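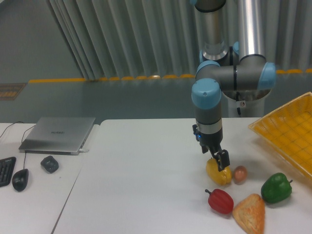
"We fixed a door. That was the first thing we did, we fixed a door!"

She is laughing as she says it, and she has been laughing on and off since I sat down. I had asked the lead mediator at Costache how a small dispute service from Clutomville ended up in the middle of the argument over the Drorkdale hall, and I was expecting an answer about funding or the courts. I got the door.

If you live anywhere near Drorkdale you will know the background, but for everyone else: the hall stands at the top of the hill, it belongs to the town, and for as long as most people can remember, families from the lower streets did not hold their weddings in it. No rule said so. They would ask for a date and the date would be taken. They would ask for another and the boiler would be out. When a couple from the lower streets finally did get a booking last year, somebody cut the power to the building during the meal and stones were thrown at cars parked along the side wall. Two guests went home with cuts. The police took statements, the case is still open, and for a few weeks it looked as though the town would come apart over it.

It didn't, and a good deal of the credit goes to the woman across the table from me. She asked that her name be left out, as do all of Costache's mediators while a case is running. She has been doing this work for most of her adult life, and I can't remember when I last met somebody so plainly happy to talk about it.

Starting with the door

"So, the door," she says. "The side entrance of the hall had been jammed for years. People from the lower streets come up the hill from that side, and to get in they had to walk all the way around, past the front steps, past everybody sitting out there. I went up on my first day and I thought, why does this door not open? And I asked ten different people and got ten different answers, and every one of them was really an answer about who the hall was for."

She got the town to send a carpenter. It took a morning.

"I'm not saying a door solves anything. Two people were hurt, and families were insulted for generations before that. But I had to walk into kitchens and ask people to trust me, and they'd heard a lot of speeches. When I could say, have you seen the side door is open, they'd go quiet for a second and then put the coffee on. I love that moment. I could live on it."

What followed was slower. Costache spent the winter holding separate conversations in the upper and lower streets before anyone was asked to share a room. She is firm on this point, and it is one on which she has been criticized. A paper in Narkolitz called the separate talks a way of keeping people apart with a nicer name on it.

"I read that, and I understand why they wrote it," she says. "From the outside it looks strange. But think about who has been talking and who has been listening in that town. If I put everybody in a circle on day one, the same three voices would have filled the evening. The lower streets needed to work out what they wanted with no one watching their faces while they did it. And they didn't all want the same thing! Some wanted an apology. Some wanted the hall and didn't care about the apology. One grandmother told me she wanted neither, she wanted the bus stop moved, and she was right about the bus stop too."

The booking book

The discovery that changed the tone of the talks was a plain one. The hall's bookings had been kept by hand, in pencil, in a ledger that passed from one clerk to the next. With the town's permission Costache's staff went through the old volumes and read out, to each group, what was in them.

"Blank weekends," she says. "Page after page. Weekends when a family had been told it was full, and there it was, empty. People in the lower streets had always known. Hearing it read out loud was something else. And up the hill — this is what I want people to know — up the hill a lot of them were shocked. I believe that they were. They had never had any reason to look."

Was anybody angry with her for reading it out?

"Oh, plenty! I had a man walk out and slam that same door. Which was good, in a way, because six months earlier he couldn't have opened it." She catches herself. "No, I shouldn't joke, he's been one of the best people in the whole process. He came back the following week with his own wedding photographs and put them on the table and said, I had this day, and my neighbor couldn't have it. It took him some time to get the sentence out."

The new system is public. Anyone can see which dates are free and requests are handled in the order they come in. The deposit, which used to be whatever the clerk said it was, is fixed at 30 and is the same for everyone. She goes through these details with as much delight as other people bring to a football score, and she wants me to write down that the cancellation terms are printed on the back of the form. They are printed on the back of the form.

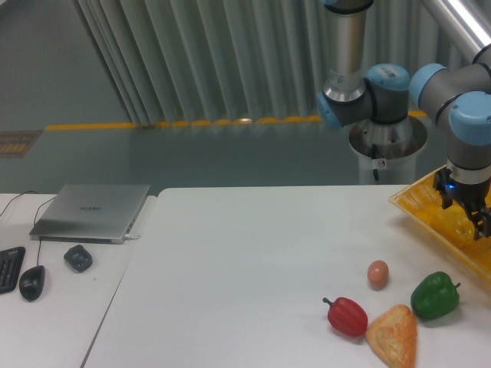 What the police can do, and what they can't

The criminal case sits outside all of this, and she is careful to keep it there. Costache takes no part in the investigation, its mediators don't pass on what they hear in private sessions unless somebody is in danger, and no one was asked to drop a complaint in return for anything.

"That has to be said over and over," she tells me. "There's an old habit in towns like ours of calling something a misunderstanding and sending everyone home. A stone through a windshield is a crime. The people who were hurt have every right to see it dealt with as one, and I'd be ashamed if our work made that harder. When families asked me whether they should still give statements, I told them to talk to a lawyer, and I gave them the number of the free legal office in Clutomville."

She would like the police to do some things differently. Officers from outside the district were sent the night of the wedding and were gone by the next afternoon, and for a while nobody in the lower streets knew whom to call. There is now a named contact, and the lights along the side wall are working again.

She also thinks that reporters, present company included, could stay longer. "You all came for the stones. I don't blame you. But come for the dull part! Come and watch people argue about where the chairs get stacked. That's where you find out whether they mean it."

The second wedding

I did come for some of it. The agreement between the two sides was signed in the hall on February 23, 2025, in front of more people than there were seats for, and it is a short document. It covers the bookings, the side entrance, a joint statement about the attack, and a promise that the hall's front steps are open to anybody who wants to sit on them. I had to read that last line twice. She had to fight for it.

"They said, it's silly, of course anyone can sit on the steps. And I said fine, then it costs nothing to write it down. You should have heard the silence. Then a young woman from the lower streets said she had never sat there in her life. She works across the road from it. So it went in."

The first wedding under the new rules is booked for April. The couple are from the lower streets and they have taken the hall for the full evening, with music, and the band is from up the hill. The mediator has been invited and is trying to decide about shoes.

Is she worried? She takes longer over this one than over anything else I ask.

"Yes. I'd be foolish not to be. Somebody out there cut that power line and I don't know who it was, and it could be somebody I've had coffee with. The family knows that too. They talked about holding it somewhere else, in Narkolitz maybe, and having an easy day. They decided on the hall. It was their decision, and I made sure nobody leaned on them, me included, because I wanted it so badly that I didn't trust myself to give advice."

Beyond one town

Costache is small. Its yearly grant for work outside Clutomville was 1000 when she joined and is 2000 now, which she describes as doubling with such pride that I nearly wrote it down as a triumph. Most of it goes on fuel and on room rental, and the rest of the service's costs are met from paid work on property disputes. (Hedges, she says. So many hedges. She likes those too.)

Other towns have started calling. She tells them more or less what she told me: go and look at the building first, walk to it from every direction, and ask to see the old paperwork. She warns them as well that what worked in Drorkdale may be no use to them, that a town with a different history needs to be listened to from the beginning, and that they should expect to be shouted at.

"People ask me if it isn't depressing," she says, putting on her coat, already late for a meeting about parking. "I get to sit there when somebody says a thing they've been carrying for thirty years, and the person who needed to hear it is in the room. How would that be depressing? I come home and I can't sleep, I'm so excited. My family would like me to take up something calmer."

The grandmother's bus stop is on the agenda for the spring. The town has agreed to look at two possible places for it, and both of them are at the bottom of the hill.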